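Home > Guides > Stays > Booking tips

Filed under: Hotels & Lodging, How-To

How to Book a Small Hotel Direct and Get a Better Room

I love small hotels, and I love them even more when I've landed the quiet corner room with the good window! You can do it too, and it takes one evening. I'll use my September trip to Treltuncombe to walk you through it.

Step 1. Use the big booking sites to look, and stop there. Pick two places you like. Mine were the Lekuten, down by the harbor, and the Pichon, up the hill with 58 rooms and a breakfast terrace I still think about.
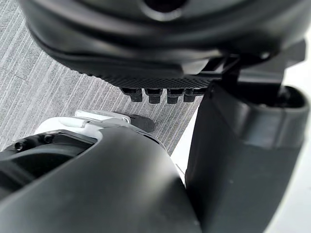 Step 2. Go to each hotel's own website and price the same dates, with taxes and parking included. The Pichon came to 791 for my whole stay, breakfast and all, and the booking site wanted the same money for the room alone. Write both totals down before you call.

Step 3. Call the front desk in mid-afternoon. Mornings are all checkouts and the evening crew may not be able to change a rate. Give your dates, say you'd like to book direct, and ask which rooms are the quietest - then stop talking and let them think. Desk staff know every room in the building (the one over the kitchen, the one by the ice machine) and they're usually happy to tell you.

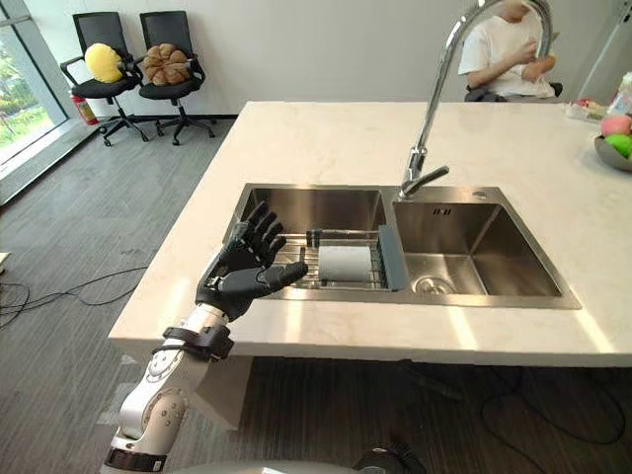 A reader signing in as Kullen wrote that email worked better for her, as she had the room number in writing when she checked in and the desk tried to give her a different one. Great point! If you call, ask for a confirmation email with the room type and any promises spelled out.

Step 4. Read the cancellation terms. Direct rates can be stricter, and the Lekuten wanted a deposit of 500 up front, so I passed.

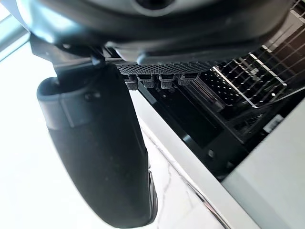
By the Stays Desk | February 21, 2024

Step 5. Reconfirm a couple of days before you arrive. Mention your arrival time, and ask again about that quiet room - rooms get shuffled, and a friendly reminder puts your name back on top of the pile.

Previous | Next | Back to Guides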